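The Second Shift on the Sorting Floor
What changed at a returns center when the hands arrived
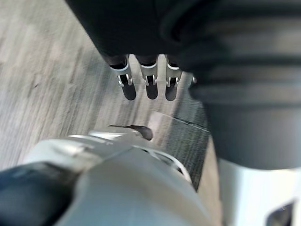 Returns processing is one of the last jobs in a warehouse that still depends on touch. A sealed carton going out can be scanned, weighed and pushed down a belt. A product coming back may be in its own box, in somebody else's box, or in no box at all. At the Skokby returns center, the machine now assigned to part of this work has a dark hand with slender fingers, each passing through a silver joint partway down and ending in a blunt black tip. The shape of those tips was the subject of more meetings than any other part of the installation. Staff on the floor wanted something that would not mark a soft package. Engineering wanted something that could pull a flat item off a hard surface.

Skokby handles small household goods for several online sellers. On an ordinary day it takes in 900 items, and in the weeks after a holiday the number goes past 1000. Each item is unpacked, identified, graded and sent on to resale, repair or scrap. Until last October every one of those steps was done at a bench by a person with a scanner and a box knife.

The system was installed by Haddad, an integrator that had worked mainly in parts kitting. It runs on scheduling software called Flonex, which decides whether an incoming item goes to a robot cell or to a bench. There are 2 robot cells and 7 benches. The cells take rigid items of known size with a readable label. Everything else goes to people.

The rule sounds simple and has had a large effect on the workday. Before the change, a grader's hour was a mix. A coffee grinder in a clean box took a few seconds of attention, and a bag of loose curtain hardware took several minutes. The easy items set the pace and gave the eyes a rest. With the cells taking most of the easy items, the benches now see a steady run of torn bags, missing parts and handwritten notes from customers.

Management expected the output per bench to fall, and it did. The pay plan did not account for this at first. Graders had been earning a small bonus tied to items per hour, and in the first month after startup nearly all of them lost it. The bonus was rewritten in the spring. It now uses a difficulty score that Flonex assigns at intake. Graders can dispute a score from the bench screen, and a lead reviews disputes at 2 p.m. and again before close.

A new job has also appeared. The cell attendant clears stalled picks, checks the fingers for tape residue and teaches the system new items by guiding the hand through a grasp. Attendants are drawn from the grading staff and trained on site. The work pays one grade higher. It is also more solitary, and two of the first attendants asked to go back to the benches after the trial period. Both requests were granted.

Physical strain has shifted too. There is less repeated lifting, since the heavier boxed goods mostly go to the cells. Complaints about wrists and eyes have not dropped. Fine sorting under a lamp, done for a full shift, is tiring in its own way, and the center has started rotating graders through intake every two hours.

The grasp library is kept under the project name Jalden. New entries are tested at low speed before release. Soft goods remain the weak point. A folded blanket in a thin bag has no fixed edge, and the fingers tend to close on plastic and leave the blanket where it was. Haddad has proposed a wider fingertip for these items. The graders who tried the sample asked for a softer surface as well, and the revised part is due for floor testing before the next holiday peak.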